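Takeout Orders and Waiting Time at a Neighborhood Restaurant
Project report, Introduction to Food Service Operations
Hnat Symonenko and Mercy Kaijage
2/3/24

Introduction

Many small restaurants now serve two groups of customers from the same kitchen: people who sit down to eat and people who order food to take home. Our project looked at how takeout orders affect the waiting time for dine-in guests. We chose Sirska, a family restaurant in Pultholm that serves soups, dumplings, grilled meat and a short dessert menu. It has one dining room and a pickup shelf next to the front door. Takeout orders come in by phone and through an ordering system called Pluline, which prints a ticket in the kitchen.

We picked Sirska because the owner had told our instructor that dine-in guests were complaining on Friday nights. She thought the kitchen was too slow. The cooks thought the orders were arriving in the wrong order. We wanted to see which explanation fit the records better.

Background

Our course reading describes two ways to handle mixed orders. In the first, all tickets go into one line and are cooked in the order they arrive. In the second, takeout tickets are held back and given a promised pickup time, and the kitchen starts them when that time gets close. Sirska used the first method. A large family takeout order could go ahead of a table for two just because it had been sent a minute earlier.

We also talked to the manager at Dvorak, a cafe two streets away, to compare. Dvorak stops taking phone orders during its busiest hour and asks customers to call back. The manager said this keeps the dining room calm but that she loses sales by doing it. We did not collect any numbers there.

Method

We collected data at Sirska on five evenings in October, from opening until the last food order. For each ticket we wrote down the time it printed, the time the food left the kitchen, the number of main dishes, and whether it was dine-in or takeout. One of us stood near the pass and the other sat at the end of the bar, where the drinks tickets come out. We compared our notes after closing and fixed any times that did not match.

In total we recorded 416 tickets. We left out drinks-only tickets and desserts ordered later in the meal, as these do not use the grill or the stove. Tickets with a missing time were also left out, and they are not part of the total.

We interviewed three employees: the head cook, one line cook and one server. The interviews were short and took place before opening. We asked each person the same questions about which dishes slow things down, what happens when a big order comes in, and what they would change first.

To understand the prep steps, we also cooked a simple version of one soup and one grilled dish ourselves and timed each step. The restaurant kitchen was too busy for this, so we did it separately. Our times were slower than the cooks' times, but they showed us which steps can be done ahead and which cannot. Chopping and making the broth can be finished before service. Grilling and plating have to wait for the ticket.
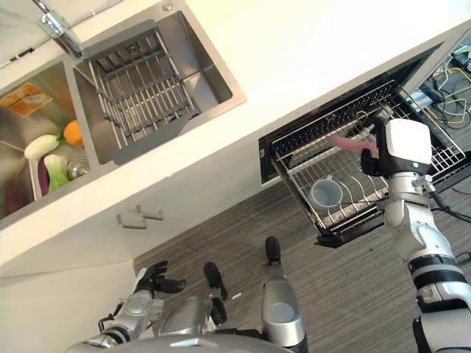

Figure 1. Double sink and countertop, with food items in the left basin.

Results

On the two quiet evenings, takeout had almost no effect. Dine-in tickets moved through the kitchen at a steady pace and we saw no pattern worth reporting. The three busier evenings were different. When two or more large takeout orders printed close together, the dine-in tickets behind them were delayed, and the delay lasted well after the takeout food had been picked up.

The longest delay we recorded for a dine-in table was 29 minutes past the restaurant's own target. That table had ordered two soups and one grilled dish. The soups were ready early, but the server held them so that everyone could eat together. The grill was full of skewers for a takeout order at the time.

Grilled dishes were the main cause of delay. Soups and dumplings rarely held up a ticket. The head cook told us the same thing in his interview, before we had looked at the data. The line cook said the dumplings were hard to keep up with, but our times did not show this. It is possible that dumplings feel harder because they need more attention, even if they come out on time.

We also noticed that takeout food often sat on the pickup shelf. Many customers arrived later than the time they had been given. This means the kitchen was rushing food that could have been started later – and tables were waiting while it cooled.

Discussion

Our results support the cooks' explanation more than the owner's. The kitchen worked at a similar speed on all the evenings we visited. What changed was the mix of tickets and the order in which they were started.

We suggest that Sirska give every takeout order a pickup time and hold the ticket until the kitchen needs to begin. The server we interviewed worried that held tickets would be forgotten. A separate rail for takeout tickets, sorted by pickup time, would help with this. The restaurant could also set a limit on grilled takeout dishes during the dinner rush and keep soups and dumplings open for ordering at any time.

Limitations

We only studied one restaurant in one month. Both of us are beginners at this kind of timing, and on the busiest evening we may have written down some times a little late. We did not ask guests how they felt about the wait. We also did not test our suggestions, so we cannot say how much time they would save. The owner has agreed to try the separate rail on Friday nights, and we have left her a blank copy of our timing sheet.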